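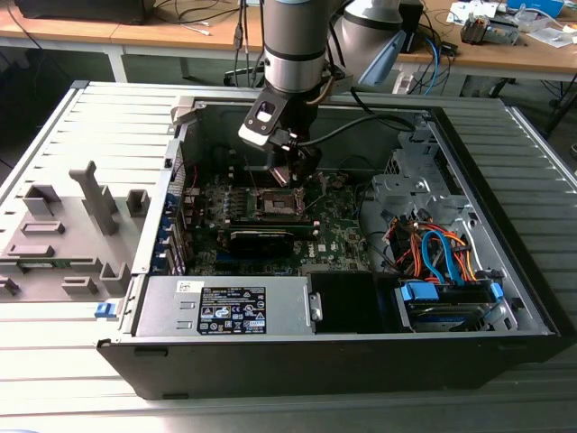
Réparer, c'est aussi une question de langue

J'habite en France depuis onze ans et je parle le français tous les jours, au travail et à la maison. Pourtant, il y a un genre de texte que je lis encore avec un dictionnaire à côté de moi : le manuel d'entretien. Je voudrais défendre ici une idée simple. Le droit à la réparation, dont on parle beaucoup depuis quelques années, restera incomplet tant que les notices seront si mal écrites.

Prenons mon cas. En mars, mon ordinateur de bureau a commencé à s'éteindre sans prévenir. C'est une machine de la marque Danar, achetée d'occasion pour 155 euros. J'ai trouvé la notice sur le site du fabricant : 90 pages, dont 32 d'avertissements. La phrase qui concernait mon problème était la suivante : « Procéder à la dépose du composant après s'être assuré de la libération préalable du dispositif de maintien. » Je l'ai lue quatre fois. Elle voulait dire qu'il faut lever le petit levier avant de retirer le processeur.

J'ai montré cette phrase à ma voisine, Safta Dobre, qui est arrivée de Roumanie bien avant moi et qui a enseigné le français à des adultes. Elle m'a répondu que ses anciens élèves savaient presque tous démonter quelque chose, un moteur, une machine à coudre, une chaudière. Ce qui leur manquait était le mot « dépose ». Je trouve cette remarque très juste. On confond souvent la personne qui ne sait pas faire et la personne qui ne comprend pas ce qu'on lui écrit. 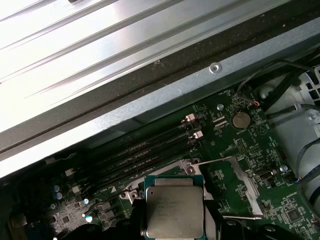

Un processeur tenu au-dessus de la carte mère.

On me dira que le vocabulaire technique est nécessaire. Je suis d'accord. Un processeur s'appelle un processeur, et je ne demande pas qu'on l'appelle « la petite plaque ». Mais la difficulté ne vient presque jamais de ces mots-là, que l'on apprend une fois. Elle vient des phrases sans sujet, des verbes cachés dans des noms, des trois négations qui se suivent. Elle vient aussi des traductions que personne n'a relues – j'ai chez moi la notice d'un aspirateur Rellness où il est conseillé de « ne jamais oublier de ne pas débrancher ». Je ne sais toujours pas ce que je dois faire.

Un collègue, Ezekiel Nakamura, n'est pas de mon avis. Pour lui, les vidéos ont remplacé les manuels et il est inutile de s'occuper d'un genre qui meurt. Il a réparé sa cafetière de cette manière et il en est fier. Je respecte sa cafetière. Mais une vidéo va à la vitesse de celui qui parle, et quand on écoute dans une langue apprise tard, cette vitesse est souvent trop grande. Un texte attend. On peut le relire, le souligner, l'imprimer, le poser à côté du tournevis. Pour beaucoup d'entre nous, c'est une vraie politesse.

J'ai finalement porté mon ordinateur à l'atelier Marinescu, où l'on m'a demandé 50 euros. Le travail a été bien fait et le prix était honnête. J'ai payé tout de même avec un peu de tristesse, parce que je crois que j'aurais pu faire la même chose moi-même avec une page claire.

Je propose donc qu'une notice soit lue avant sa publication par quelques personnes qui ne sont pas du métier, et dont une au moins n'a pas le français comme première langue. Cela coûterait peu. Les phrases qui les arrêtent arrêtent aussi, je pense, beaucoup de Français de naissance, qui n'osent pas le dire.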